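The robotics group at Jollent opened its lab for an afternoon in October, and I went expecting a robot. I got a row of monitors and a plate of cinnamon buns. The project, called Gredari, does most of its living inside a simulator.

Aino Halonen ran the tour for our group of 6. Her question is how little a stacking policy can get away with seeing. One version learns from a wide view of the arm and the cubes, and another also gets a second, close-up view. Each trained on 2,000 simulated demonstrations, all of them teal on magenta. I asked if anyone had considered other colors and was told that was Pakurik, a separate grant.

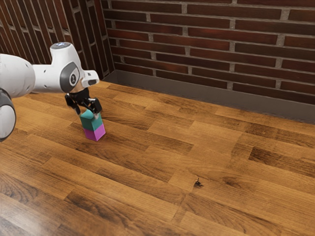 The close-up version does better at the moment of letting go, which is where most of the failures live. A gripper that opens a little crooked takes the top cube along with it. Halonen played us several of these at half speed -- a cruel thing to do to a neural network before strangers.

Pentti Savolainen handles rendering. He has strong feelings about floors. The policy, he said, will happily memorize a knot in the wood and steer by it, then fall to pieces when the knot moves. So the team reran everything with the floor texture shifted, and the wide-view policy lost more than 2 out of every ten stacks it used to manage.

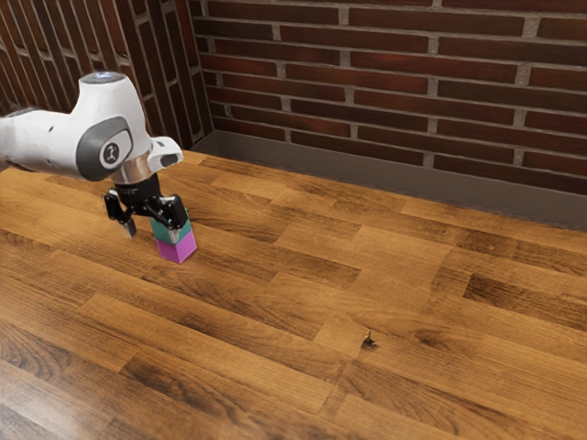
A man from Escobar, who make packing equipment, wanted to know when this would work on his line. Savolainen said they had 3,000 more episodes to render first. The man wrote that down as if it were a date.

Near the end we got to pick through raw views on a spare monitor. I spent longer than I meant to on flooring. 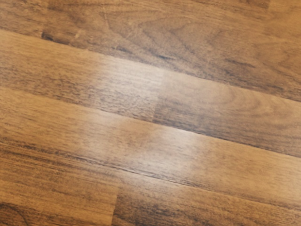 Getting there

Jollent is a short walk uphill from the tram stop. Sign in at the side door, and go early for the buns.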